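Re: [workshop-arms] Cable slack and the left arm dropping out

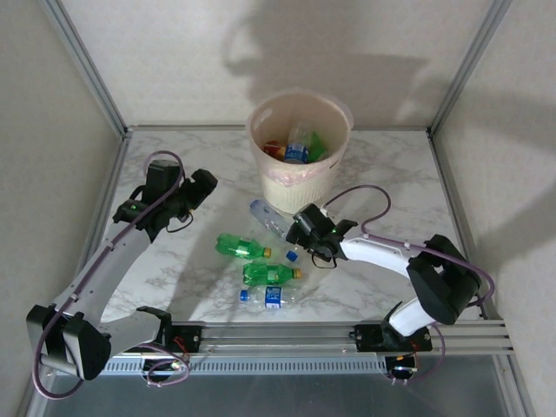 The dropouts on the left arm were the cable after all, so thanks to everyone who told me to stop changing the software. The connector at the base was fine. The break was inside the jacket, a hand's width past the elbow, at the spot where I had put a tight zip tie to keep things neat. I replaced the run with a longer one and did the right arm the same way while I had the tools out. The purple cable now goes in a wide curve past each elbow and down to the base, and I only tie it where the arm segment on both sides of the tie is rigid. It looks messier than before. The left arm has gone 276 cycles without losing the wrist motor, and before the change I rarely got through an evening.

Krešimir Kovačević wrote:

> I'd check the cable before you buy another controller board. An
> intermittent fault that shows up only when the elbow is folded is
> nearly always mechanical. Put the arm in the pose where it fails and
> wiggle the cable an inch at a time with a meter on it.
>
> Two other questions. Are you still running both arms off the one
> supply? And did you ever settle on what to do about the walls? When
> I was over at your place the whole thing was open on three sides and
> the bottles kept ending up on the floor.

The meter test found it in a few minutes. I should have done that in October.

On the supply: no, each arm has its own now. Both are the Wevon bricks from the group order. With one supply I saw the voltage sag whenever both shoulders lifted at once, and the right arm would brown out first. I kept a common ground between them. The red and black wires at the carriages are still bundled by hand and I want to replace them with something proper, but they don't move much there, so it's low on the list.

On the walls: the enclosure is done. The sides are light gray panel and they angle outward toward the front, which gives the elbows more room than square sides would. Aluminum posts in the two back corners hold it together. The tabletop is the marble-pattern sheet that Gumede had left over from a counter job. I worried that the veins would confuse the detector and so far they haven't. The shadows are worse. The arms throw shadows on the top and for a while the software took the dark patch under a gripper for an object and tried to pick it up. I moved the lamp and that helped, though it didn't fix it completely. If anyone has done diffuse lighting in a small box I'd like to know what you used.

The job is still the same one, bottles lying on the table into a bin at the back. Clear bottles are harder than green ones. The labels help a lot, and a clear bottle with the label peeled off is the worst case, so I leave a few like that in every run. Loose caps are a separate problem. The fingers can close on one, but they have to come down almost flat to the table, and I've scraped the surface twice doing it. I may put a thin rubber pad on the fingertips. Tallinetti sells a sheet that is supposed to hold up, if anyone has tried it.

The rail was the other big change. Both arms used to be bolted to the bench separately and I had to recalibrate every time somebody bumped it. With the two bases on one rail across the front they at least stay put relative to each other. It took me 5 tries to get the rail level, mostly because the bench isn't. Shims under the left end solved it in the end.

What's left, in the order I plan to do it:

Fingertip pads
Better light
Strain relief at the carriages
A second stop button on the left side, the current one is a long reach
Move the config off the Skisico branch, it's 7 versions behind

I'll be in the shop Wednesday evening if anybody wants to see it run. Bring empty bottles if you have any, especially odd shapes. Please rinse them first.

Krešimir, I still have your meter leads – I'll bring them along, or leave them in the drawer under the drill press if you can't make it.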